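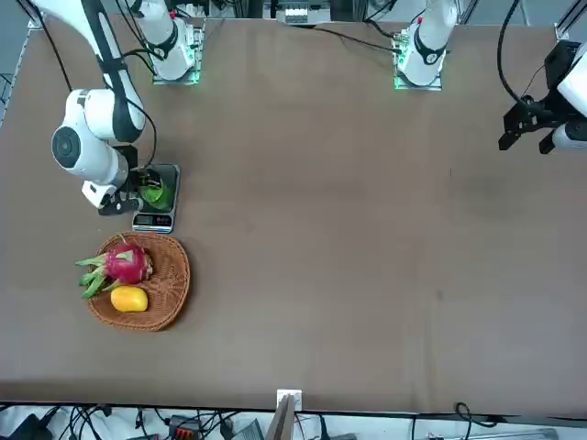
Brindora Subtitle Collection: README

Contents
The collection holds English and Norwegian subtitle files for 63 short animated films, together with a catalogue in tabular form. Most of the films have spoken dialogue. Four have none, and for these the subtitle file carries only title cards, signs and song lyrics. The films themselves are not included and must be obtained separately.

Origin
The subtitles were prepared at the Jumville Film Library for its public screenings and later revised for home viewing. Setsuko Ogura translated the English set. Britt-Marie Eide prepared the Norwegian set and checked the timings of both. The catalogue was compiled from the library's own programme notes and from the opening and closing credits of the prints.

Files
Each film has a folder named after its catalogue number. Inside are two subtitle files, one per language, in SubRip format with UTF-8 encoding. The catalogue is a tab-separated file with a header row. Its columns give the catalogue number, original title, English title, running time in minutes, director, studio and remarks. An empty cell means that the information was not found on the print.

Transliteration
Titles and names originally in Cyrillic are given in the original script and in Latin letters. The MacAulay table, supplied in the folder "tables", was used throughout. Where a film is widely known under another English title, that title appears under remarks.

Timing
All timings follow prints running at 25 frames per second. Users with copies at 24 frames per second will need to stretch the files. The Prirnness script in the folder "tools" performs this conversion and leaves the text unchanged.

Known problems
Catalogue number 102 lacks its final verse in both languages, as the sound on the library's print is damaged at that point. Numbering is not continuous, because withdrawn titles keep their numbers. Puns and rhymes in songs have been translated for sense.

Use
The files may be copied and shown without charge for teaching, research and private study. The translators should be credited by name at any public screening. Rights in the films remain with their owners, and permission to show them must be sought separately.

Corrections
Please send corrections to the library's cataloguing desk, quoting the catalogue number, the language and the time at which the line appears. Accepted changes are included in the next release, normally issued in March.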